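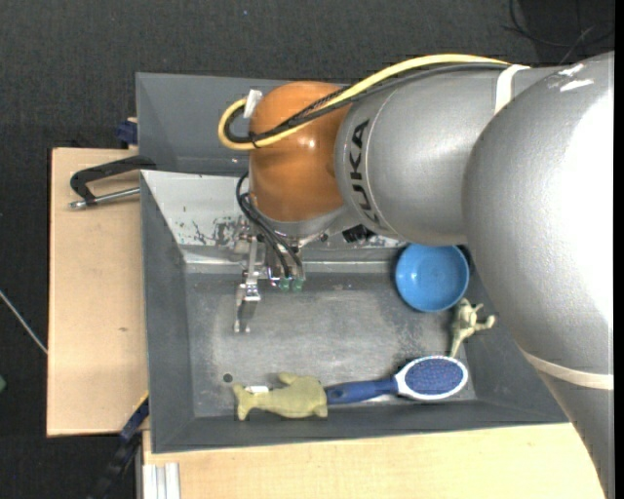 Figure 3. Gray metal bin on a light wooden table.

3.2 How storage changes the way people sort

Our second question was what happens to sorting habits once a shared container has a fixed place. Earlier work on household and office clutter has mostly looked at how much people own. We wanted to look at where things go in the hour after somebody puts them down, and the results were far richer than we had hoped!

We followed 28 shared workrooms in the town of Trendholm through January and into the spring. Each room kept an open bin for items with no other home: tape, chargers, spare keys, gloves, half-used notepads. In half of the rooms the bin stayed on one table for the whole study. In the other half, the people using the room could move it wherever they liked. Items were logged at the end of each working day with the Bornska checklist, which sorts objects by how soon they are likely to be needed again (same day, same week, later, never).

Over the full period we logged 873 items. The fixed bins took in more objects, as we expected, but they also gave them back faster. An item left in a fixed bin was usually picked up within two days, while items in movable bins tended to sink to the bottom and stay there. One room in the movable group still had its first set of batteries at the final visit, under a layer of 50 envelopes.

The pattern we find most exciting concerns the "never" category. People are often very sure that an object is useless and then go looking for it a week later. Of the 259 items marked "never" on the first day, nearly a third were back in use before the study ended. Single screws and short lengths of string did especially well. This fits the idea, first raised in our Skolletti pilot, that people judge the worth of small objects by how easy they are to find again, and only weakly by what the objects can do.

There are limits to how far this can be pushed. The rooms differed in size, and the larger ones had more doors, so a bin near one entrance could be missed by anyone who came in through another. We also changed the wording of the checklist once, after the Oshima group of rooms reported that "later" was being read as "this afternoon." The entries made before that change are kept in the totals but left out of the return times in Table 2.

Even so, the difference between the two groups held up in small rooms and large ones, and in rooms with old and new furniture alike. We turn next to labels, where the effect ran in the opposite direction.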